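Manipulation Lab, Course Handout 6
Notes from the open day at Stilcombe, 25 December 2019
Read before the tutorial on bimanual sorting.

1. Task

The Stilcombe demonstration was a desktop tidying task: mixed office items on a table, plastic bins to put them in, two arms sharing the surface. The arms are mounted on a metal frame around the tabletop, so each base has a fixed position relative to the bins. Reach is easy to check. Collisions near the middle are the harder part, and the planner (Elar, release 30) reserves that region for one arm at a time.
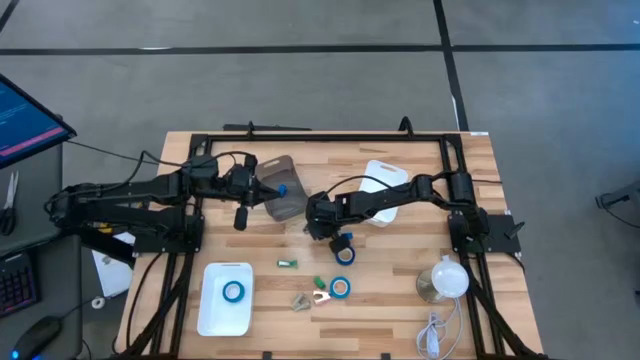 The reservation is released when the gripper clears a set height. Students who have used Araya will know the same idea as a zone lock. Note that a lock held during a failed grasp stalls the other arm — see problem 2.

2. Items

Tape rolls can be gripped across the outside or by the wall, with one finger through the core. Staplers are less forgiving: the body is narrow and the mass sits toward one end. Foam pieces compress, so finger position at closure is a poor measure of width.
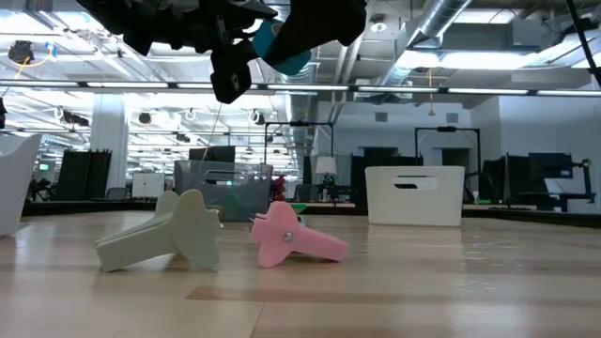

One visitor asked why the foam was not simply given a force limit and left at that. The reply from the Elar side was that a limit protects the piece but does not tell the controller whether it is held. Both signals are needed.

3. Data

The log handed out with these notes holds 1,055 grasp attempts. Of these, 604 are on rigid items and 249 on foam; the rest are unlabeled and should be dropped.
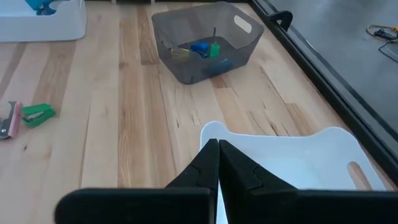 Split by item before you split by attempt. Otherwise the same stapler ends up in both sets and the test score means little. The Grendden script does this by default, but check the flag.

4. Viewpoint

Wrist views give good detail near the fingertips and lose whatever the fingers cover. For problem 3, list which parts of a bin rim stay in view during approach.

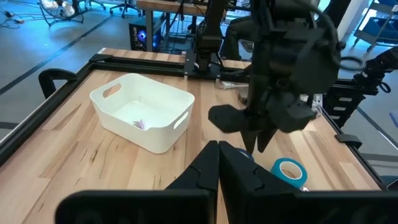
Fig. 4. Wrist view with white bin, second arm at right of center.

Problems 1 to 3 are due at the next tutorial. Bring plots on paper.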